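Call for participants: evening writing group for people living with depression

I've kept this blog long enough that many of you wrote to me first as readers. In September I'm starting a small online writing group with Zamfira Cârstea, and we are looking for people to join it.

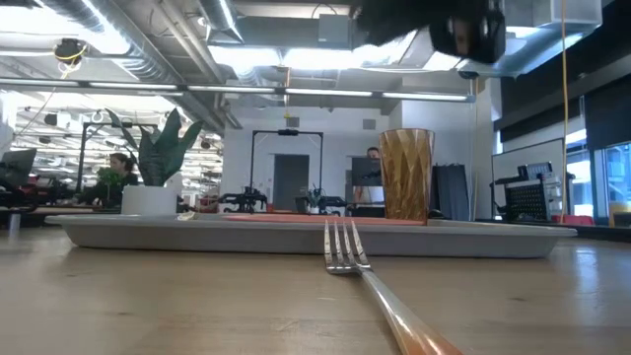 We meet at 7 p.m. twice a month on video, two hours each time. The first half is quiet writing from a prompt, the second is for reading out loud if you want to. Cameras can stay off.

You don't need a blog or any training. You should be 18 or older, and able to come to most sessions until spring. It is free. This is a writing group – it can't replace a doctor or a therapist, and we will ask you for an emergency contact before the first meeting.

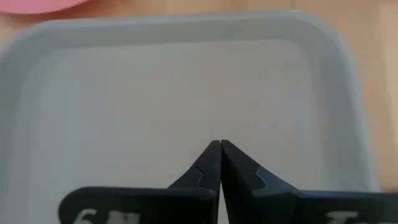

Hauke Petersen wrote to ask whether people who have never shown their writing to anyone would feel out of place. He had kept a journal for years and never read a line of it out loud.

They won't. Zamfira went through the last group in Nidholm without reading once, and now she is running this one with me. 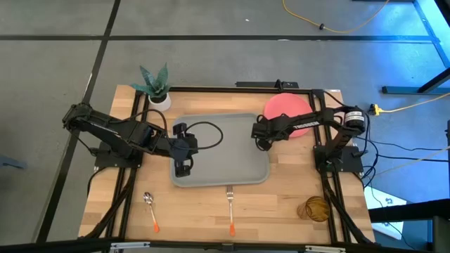 To apply, send a few lines through the contact page with your first name, your time zone and what you would like to write about. Please don't send finished pieces yet. We answer everyone – usually within 3 days.

114 shares
2 comments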